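Can a Robot Do Your Chores Yet?

By Wiesława Szewczyk
12/20/18

If you are anything like the kids in my family, somebody has asked you at least once this week to put your washing away, and you have looked at the pile and thought, couldn't a robot do this? It's a very good question, and grown-up engineers have been asking it for a long while too. The short answer is "a little bit, and very slowly". The long answer is much more fun, so make yourself comfy!

Let's start with what machines are already good at. A washing machine can slosh and spin your socks all by itself, and a dishwasher can scrub your cereal bowl while you're at school. Some homes even have a round little vacuum that bumps its way along the hallway (and gets stuck under the couch, if it's anything like my neighbour's). These machines are clever, but each one does a single job, and a person still has to carry things to it and tidy up afterwards.

Folding is a different kettle of fish. Think about a wooden block. However you pick it up, it stays the same shape, so a robot can learn that shape and grab it again and again. Now think about a piece of cloth. It flops, it bunches, it slides, and it hardly ever lands the same way two times in a row. If it has a busy, colourful pattern, a computer looking at it has to sort out which lines are part of the print and which are real creases. 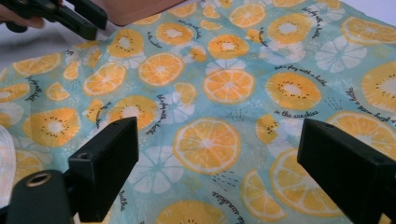
Your own fingers do something marvellous when you fold a tea towel. They feel for the edge, they notice if they've picked up one layer or 2, and they squeeze just hard enough. You don't even have to think about it – you can chat about hockey the whole time. A robot with two stiff fingers has to work all of that out from what its cameras see, and perhaps a few sensors if it's lucky.

So how does it learn? Mostly by practice, the way you learned to tie your shoes. People show it the same chore over and over, starting from a different messy heap each time. My friend Raphaël Aubert, who teaches Grade 4, tried a version of this with his class last April. The kids folded towels using kitchen tongs and kept a tally, and they made 60 tries before everyone agreed on a favourite way to begin. (Corners first, in case you're wondering.)

You can try it at home with an old pillowcase and two pairs of tongs. Ask before you raid the kitchen drawer, and start with the cloth scrunched up in a ball. Then try it again with one eye closed!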